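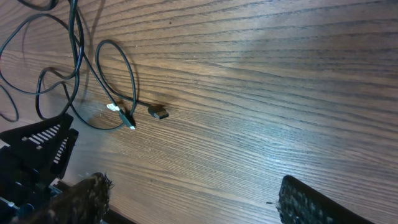

Fig. 1. Cables negros sobre la mesa de madera, con reflejo en la mitad derecha del tablero.

23 de abril de 2018
Cuaderno de taller, acabados. Serie Lilden, probetas de aceite y barniz.

Retomo la serie donde la dejé en marzo. Quedaban pendientes la lectura de brillo de las probetas aceitadas y la repetición del ensayo de mancha con café, que la primera vez salió inservible por haber mezclado dos lotes de lija. Esta vez todo el lijado final es de grano 240, del mismo rollo, a favor de veta y con aspiración. Polvo retirado con paño seco. No se ha humedecido la fibra antes de la última pasada; anotarlo, porque en la serie Dokdale sí se hizo y las dos no son comparables en tacto.

Probetas: roble, corte tangencial, acondicionadas en el armario. Humedad de la madera entre 8 y 9 % en todas salvo la L-4, que da 11 %. La L-4 se aparta y no entra en la media.

Aplicaciones:
L-1: aceite duro Radeck, una mano, muñequilla.
L-2: aceite duro Radeck, dos manos, 24 h entre manos.
L-3: aceite diluido al 30 % en la primera mano, segunda mano sin diluir.
L-5: barniz al agua, satinado, dos manos a brocha.
L-6: igual que L-5, con lijado intermedio de grano 320.
L-7: sin tratar, testigo.

Tiempo de espera antes de retirar el sobrante: 15 minutos. En L-2 se fue a 22 por una llamada y la segunda mano quedó mordiente en una esquina. Se recuperó frotando con un poco de aceite fresco. No invalida la probeta para brillo si se mide en el centro, pero para mancha usar solo el lado bueno.

Lectura de brillo a 60 grados, tres puntos por probeta, siempre con el aparato paralelo a la veta:
L-1: 9, 10, 9
L-2: 14, 13, 14
L-3: 12, 12, 11
L-5: 31, 34, 28
L-6: 30, 30, 31
L-7: 4, 4, 5

La dispersión de L-5 es de brocha. Se nota con el dedo: hay cordones. L-6 confirma que el lijado intermedio compensa el trabajo. El proveedor da 25 como valor nominal del satinado; nosotros llevamos más de 50 probetas entre todas las series y ninguna con dos manos ha bajado de 27. Preguntar si su valor es sobre vidrio o sobre madera.

Observación sobre luz rasante. El brillo medido no explica bien lo que se ve en un tablero grande. Con ventana lateral, una superficie con 14 unidades puede parecer más velada que otra con 30, si la primera conserva poro abierto: la luz se dispersa en el borde del poro y el tono se va hacia el gris. Con la luz de frente el efecto desaparece. Habría que fijar un ángulo de observación y no moverlo, como hace Carmela con los chapados. Propuesta: lámpara a 68 cm de la probeta, a la altura del canto, y el observador siempre al otro lado.

Ensayo de mancha. Café solo, a temperatura ambiente, gota depositada con pipeta y cubierta con vidrio de reloj. Retirada a los 10 minutos, a la hora y a las 6 horas.
L-1: marca leve a la hora, cerco definido a las 6.
L-2: nada a la hora, sombra a las 6 que se va con jabón neutro.
L-3: como L-2, algo más marcado en el poro.
L-5 y L-6: sin cambio apreciable.
L-7: manchada desde los 10 minutos, como era de esperar.

Entre L-2 y L-3 no veo diferencia que justifique diluir. Reiko Oshima opina lo contrario y señala que L-3 absorbió más en la primera mano. Es cierto: el consumo total fue de 237 g/m² frente a los 205 de L-2, contando el diluyente. Descontado este, la diferencia queda dentro del error de la balanza. Repetir con tres probetas por variante antes de discutirlo más.

Seguridad: trapos de aceite extendidos en el tendedero exterior, no en el cubo. Ayer había dos hechos una bola dentro del cubo metálico, sin agua. El cubo es para trapos mojados y con tapa.

Pendiente:
- Pedir rollo de 240, queda para una serie.
- Recalibrar el brillómetro con la placa negra; la última calibración no está apuntada.
- Volver a pesar L-4 dentro de una semana.
- Carmela Fabbri pide los datos del barniz para el encargo de Ridgeway. Pasarle solo L-6 con la nota del lijado intermedio.
- Ensayo de calor seco: falta decidir si a 55 o a 70 °C.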